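Didau Gallery opens "Slow Corners," paintings and drawings by Eylül Gezer

November 9, 2023

Didau Gallery is pleased to announce "Slow Corners," the first solo exhibition in eight years by the painter Eylül Gezer. The gallery has been pleased to announce it twice before. On both occasions the artist asked for a little more time, and the posters were put away in the back office, where they are still available at a discount.

The show brings together 79 works on paper and a smaller group of oils, most of them made in Gezer's studio above the old tram depot in Brakia. Her subject is the inside of ordinary buildings: stairwells, landings, the bit of hallway where people leave things they plan to carry up later. There are no figures. Visitors who see a face in the large green canvas by the entrance are welcome to it, but the artist says it is a radiator.

Gezer studied printmaking before moving to paint, a change she puts down to an argument with a press. She still works in thin layers and lets each one sit for weeks. The largest oil, "Farouk, Third Floor," took 177 sessions by her own studio diary, which also records what she had for lunch. Farouk is the apartment block where she lived as a student, and the painting shows a closed door with light coming under it.

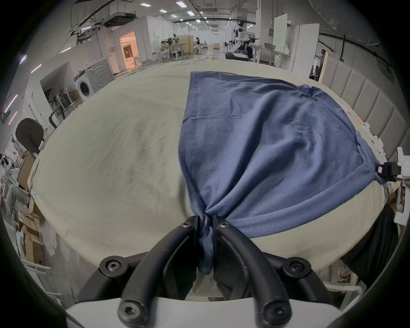 "I paint slowly and I would like people to look slowly," says Gezer. "I know they have parking to think about."

The drawings hang low, at the artist's request, in one long row that turns the corner with the wall. Most are in graphite, a few in a brown ink she mixes herself and will not discuss. Nearly all are smaller than a paperback, and the gallery will lend magnifying glasses against a deposit, having learned from the last exhibition of small things.

A catalog of 90 pages has been printed by Grenus, with an essay by the artist that she describes as too long and that her editor describes as cut in half. It includes every drawing in the show at actual size, along with one that was withdrawn after the book had gone to press. Collectors asking about that one should know that it has been turned into a different drawing.

"Slow Corners" remains on view until April. The artist will give a short talk on opening night, followed by drinks, or the other way around if she gets her wish. Admission is free. Large bags should be left at the front desk, and so should opinions about the radiator.

Press images and review copies of the catalog are available from the gallery on request.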